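The bathroom basin is her favourite thing to talk about

By the home desk, Prerari

Ask the woman who runs the Tanoli showroom about bathtubs and she'll give you a polite two minutes. Ask her about a basin and you had better find a chair.

"People walk straight past them to get to the tubs," she says. "Then they go home and they use the basin 4,000 times before they run a bath!"

She has been fitting out display rooms for 17 years, first in a converted garage and now in this much bigger space, where vanities and tubs share the floor with sofas and side tables. I came in one February morning to ask how she keeps glossy black surfaces looking good, which is a question I get from readers more than any other. Her answer started with a squeegee.

"Everyone reaches for a spray and a cloth, and everyone gets streaks. Water first, then the blade, then a dry cloth if you must. On a black counter you'll see every mark you left behind, and I love that. It tells you exactly where to go back."

She is just as keen on where you start. Work from the back, she says, behind the faucet, and pull towards yourself. Lift the soap dispenser off, don't go around it. Leave the basin until last, because that is where everything ends up anyway.
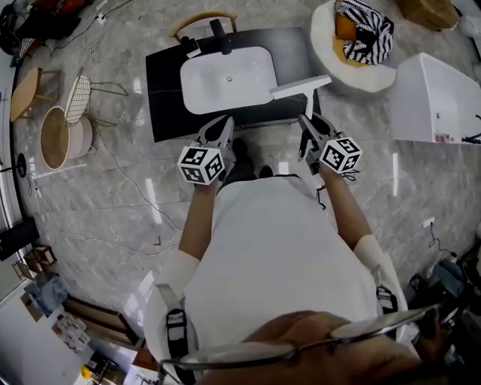
A squeegee at the white basin, with its black vanity top and faucet.

The white basin in a black top was a combination she resisted for years. "I thought it was a bit hotel. Then I put one in my own place and I was completely gone on it. You get the colour contrast, and the bowl always looks bright, even at six on a winter morning."

We wandered a little from there. She likes a showroom to feel like somewhere a person might sit down, so the chairs stay close to the vanities and a fluffy round stool has found its way over to the tubs. Customers pile their bags on it. She thinks every bathroom with the floor space should have a stool, and she's persuaded me.

What about the dark green tub? Her face lit up. She had been after a green for ages and spent weeks going through samples from Draltano, holding them up at different hours of the day.

"Green goes with wood, it goes with grey, it goes with that mad orange sofa. I'd have the whole street in green tubs if they'd let me."

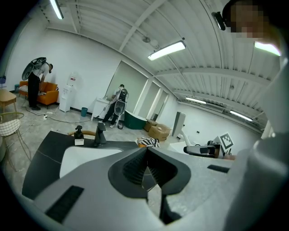 Across the showroom from the basin, with the orange sofa and green tub beyond.

Before I left I asked for one thing readers could do tonight. She didn't need to think.

"Hang a squeegee where you can reach it from the basin. If it's in the cupboard you won't use it. Mine's on a hook beside the mirror, and my kids use it, and they don't do anything!"

I bought a hook on the way home.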